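홈 | 사람 | 인터뷰 | 지난 호 | 구독

느리게 번역하는 사람, 피트리아니 응우이를 만나다

2024년 6월

피트리아니 응우이는 인도네시아어 소설을 한국어로 옮긴다. 자바 중부의 작은 도시에서 태어나 스물여섯에 한국에 왔고, 대학원에서 한국 현대소설을 공부했다. 지금까지 낸 번역서는 두 권이다. 두 번째 책인 장편 『후타페아』가 지난 4월에 나왔다. 원작자는 프라세티요 위비소노로, 한국에는 처음 소개되는 작가다.

『후타페아』는 호숫가 마을의 한 집안을 삼 대에 걸쳐 따라가는 소설이다. 원서는 그리 두껍지 않은데 번역에는 사 년 가까이 걸렸다. 이유를 묻자 그는 첫 장 이야기부터 꺼냈다.

"첫 장에 할머니가 손자를 부르는 장면이 있어요. 부르는 말이 한 쪽 안에서 다섯 번 바뀝니다. 화가 났을 때, 손님 앞일 때, 둘만 있을 때가 다 달라요. 한국어도 호칭이 많은 언어라서 쉬울 줄 알았는데, 많다고 해서 자리가 맞는 건 아니더라고요. 그 장만 석 달을 했습니다."

호칭은 마지막 교정까지 문제가 됐다. 출판사 바빈의 편집부는 주석을 달자고 했고, 응우이는 반대했다. 주석이 붙으면 독자가 할머니의 말을 듣다가 자꾸 쪽 아래로 내려가야 한다는 것이다. 결국 주석 없이 갔고, 대신 손자의 이름을 부르는 방식을 장면마다 조금씩 바꾸었다. 어떤 장면에서는 이름 끝 글자만 남겼고, 어떤 장면에서는 이름을 아예 뺐다.

"편집자가 처음에는 오타인 줄 알고 다 고쳐서 보냈어요. 제가 다시 다 되돌려서 보냈고요. 그렇게 두 번 오갔습니다."

그의 작업 방식은 단순하다. 아침 여섯 시에 일어나 정오까지 번역하고, 오후에는 번역과 관계없는 일을 한다. 통역 일을 나가는 날도 있고 장을 보러 가는 날도 있다. 저녁에는 그날 옮긴 부분을 소리 내어 읽는다. 읽다가 막히는 문장에는 연필로 표시만 해 두고 고치지 않는다. 고치는 것은 다음 날 아침이다.

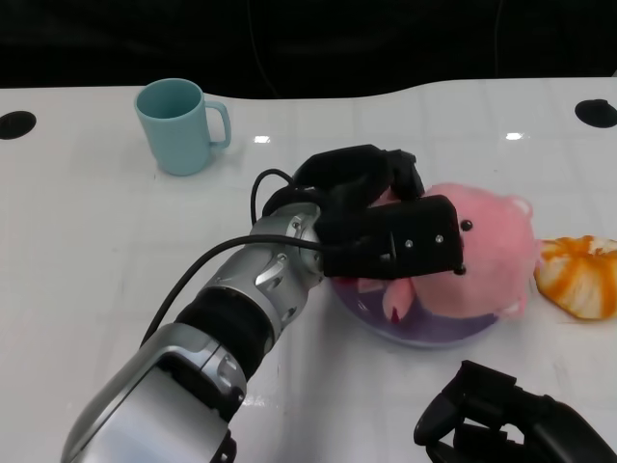
처음부터 번역을 하려던 것은 아니었다. 석사 논문을 쓰던 무렵 학교 근처 헌책방에서 인도네시아 단편을 묶은 오래된 한국어판을 샀는데, 영어판을 다시 옮긴 책이었다. 아는 작품인데도 읽히지 않았다.

"밥을 먹는 장면이 나오는데 반찬이 다 바뀌어 있었어요. 원문에는 삼발하고 튀긴 템페가 있었는데, 그 책에는 소스와 콩 케이크라고 되어 있었습니다. 콩 케이크라고 하면 디저트 같잖아요. 그 사람들은 논에서 돌아와 점심을 먹고 있었는데요."

그는 그날 밤 그 단편을 직접 옮겨 보았다. 네 쪽짜리였고 다음 날 아침에야 끝났다. 지금 다시 보면 부끄러운 번역이라고 하면서도 원고는 아직 갖고 있다. 삼발은 삼발로, 템페는 템페로 두었다. 이 원칙은 『후타페아』에서도 그대로다.

원작자인 위비소노와는 편지를 자주 주고받았다. 위비소노는 전자우편에 답이 늦는 편이어서 급한 질문은 음성 메시지로 보냈다. 응우이가 보낸 질문은 모두 123개다. 번호를 매겨 공책에 적어 두었기 때문에 정확히 안다고 했다. 대부분은 낱말에 관한 것이었다. 배의 부위 이름, 그물 깁는 매듭의 이름, 비가 오기 전 호수 빛깔을 가리키는 말 같은 것들이다.

"선생님도 모르는 게 있었어요. 아버지가 쓰던 말이라서 그냥 썼다고 하시더군요. 그러면 저도 뜻을 모르는 채로 옮겨야 합니다. 그런 낱말은 소리가 비슷한 한국어를 찾았어요. 뜻은 앞뒤 문장에 맡겼고요."

위비소노는 한국어를 읽지 못한다. 그래도 책을 받고 나서 긴 답장을 보내왔다. 응우이에게 조금 소개해 달라고 했더니 한 대목을 그 자리에서 옮겨 주었다. "'글자는 모르지만 문단의 길이가 내 책과 같아서 안심했다'고 쓰셨어요. 문단을 합치거나 나누지 않겠다고 처음에 약속을 드렸거든요."

약속을 지키는 일은 생각보다 번거로웠다. 원서에는 두 쪽 넘게 이어지는 문단이 여럿 있다. 호수에서 배가 뒤집히는 대목은 마침표가 거의 없다. 한국어로 옮기면 주어가 흐려져 누가 물에 빠졌고 누가 배에 남았는지 알기 어려웠다. 그는 이 대목을 일곱 번 다시 썼고, 마지막 원고에서 동사의 순서를 바꾸어 해결했다. 가장 마음에 드는 대목이냐고 묻자 고개를 저었다.

"그 부분은 아직도 잘 모르겠습니다. 마음에 드는 건 뒤쪽에 시장 장면이 있어요. 생선 값을 깎는 장면인데, 별일은 없습니다. 그런데 그건 한 번에 됐어요."

번역료 이야기도 물었다. 그는 번역만으로 생활한 적은 없다고 했다. 통역과 강의로 버는 돈이 더 많고, 앞으로도 그럴 것 같다고 했다. 인도네시아어 소설을 내겠다는 출판사가 적어서 기획서를 써서 먼저 찾아가는 일이 많다. 『후타페아』도 세 군데에서 거절당한 뒤 바빈에서 받아 주었다.

다음 책은 정해졌다. 역시 위비소노의 작품으로, 항구 도시의 인쇄소를 다룬 중편이다. 활자와 종이에 관한 말이 많이 나와서 요즘은 오래된 인쇄 용어집을 읽고 있다. 공책도 새로 샀다. 질문은 아직 1번부터 9번까지밖에 없다고 한다.

"이번에는 호칭이 별로 안 나옵니다. 다들 서로 성만 불러요. 대신 욕이 많아요. 욕은 아침에 옮기기가 좀 그래서, 그 책은 오후에 해야 할 것 같습니다."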